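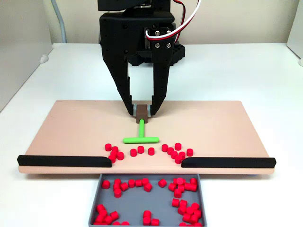

Retention Schedules Deserve the Same Attention as Security Budgets

Most organizations can say what they spend on protecting their data. Far fewer can say how much of that data they still have a reason to hold. The two questions are usually handled by different departments, on different calendars, and the second is often handled by no department at all. This essay argues that the order of attention should be reversed, and that a decision about how long to keep a record should be made before any decision about how to store it.

The case for keeping everything rests on a simple observation about price. Storage has become cheap, and staff time has not. Sorting through an old database takes weeks of skilled work, while leaving it in place costs a small amount each month that disappears into a larger bill. A manager who must choose between the two will choose the monthly charge, and will be praised for it. Ten years later the same manager, or a successor, holds customer addresses, payment histories, support calls and location records for people who closed their accounts long ago.

The price of storage is only one part of the cost. Every retained record must be covered by access rules, included in backups, searched when a legal request arrives, and disclosed if it is stolen. These duties do not shrink as the record grows older. They often become heavier, as the people who understood the original system leave and the format falls out of use.

Consider the experience of Tevlow, a mid-sized billing processor that reviewed its holdings two years ago. Its inventory listed 1,160 separate tables containing personal information. Of these, 274 had a named owner. The remainder were copies made for testing, exports prepared for a single report, and archives inherited when the company purchased a smaller competitor, Trilow. The security staff had protected all of them to the same standard, at considerable expense, without being told which ones mattered.

Séverine Royer, who led the review, wrote in her report to the board that the company had been "paying to guard rooms that no one had entered since the locks were fitted." Her recommendation was modest. Each table was to be assigned an owner within one quarter, and any table without an owner at the end of that period was to be sealed, held for a further 5 months, and then deleted. The board accepted the plan, although the legal department asked for a longer holding period and was given an exception for tax records.

The objections to such a policy are serious and should be answered on their merits.

The first is that old data may prove useful. Analysts point out, correctly, that questions arise which could not have been predicted when the records were collected. A long history of purchases can reveal a seasonal pattern, and a long history of equipment faults can show that a part is failing earlier than it should. Yet the records that support this kind of work seldom need to identify a person. A company studying demand in September over many years requires dates, quantities and regions. It does not require names, and it does not require the telephone number a customer supplied in order to receive a delivery. Where the analytical value is real, it can usually be preserved in summary form.

The second objection concerns the law. Certain records must be kept for fixed periods, and a company that deletes them too early may face penalties. This is a reason to write a schedule carefully. It offers no support for having no schedule. In practice the legal requirement covers a narrow class of documents, and it is applied to everything else by habit. The phrase "we may need it for compliance" should always be followed by the name of the rule and the length of time it specifies. If neither can be supplied, the phrase should carry no weight.

The third objection is the most practical. Deletion is difficult. Modern systems copy information freely, and a record removed from the main database may survive in a backup, a message queue, a spreadsheet on a shared drive or the files of an outside vendor. Amancay Palma, a records consultant whose clients are mostly hospitals and insurers, has argued that firms should stop promising complete erasure until they can prove it. She is right about the promise. A privacy notice which states that information is "permanently removed" is making a technical claim, and it should be checked as one. But the difficulty of deletion is itself a product of careless collection. A firm that knows where its copies are can remove them, and a firm that does not know has a problem larger than its retention policy.

Outside vendors merit particular mention. Contracts for hosting and analytics tend to be detailed about uptime and brief about endings. When the retailer Gatti moved its loyalty program to a new provider, the former provider was obliged to return the data and was under no stated duty to destroy its own copy. The omission was noticed only when the contract was reread for an unrelated fee dispute. A clause of 2 sentences would have settled the matter at signing - one setting a deadline for destruction, and one requiring written confirmation.

Regulators could help by asking different questions. Current reviews concentrate on safeguards such as encryption, passwords, training and incident plans. These are proper subjects, and they should remain. A reviewer should also ask to see a list of what was deleted in the past year, who approved it, and what was considered and kept. An organization that cannot produce such a list has probably deleted nothing, whatever its written policy says.

Public bodies should hold themselves to the same test. Agencies collect information under legal authority, often from people who have no choice in supplying it, and the case for restraint is stronger where consent is absent. An agency that retains applications from people it never served should be able to explain the reason to them in plain language, and the explanation should appear on the form, next to the boxes they are asked to fill in.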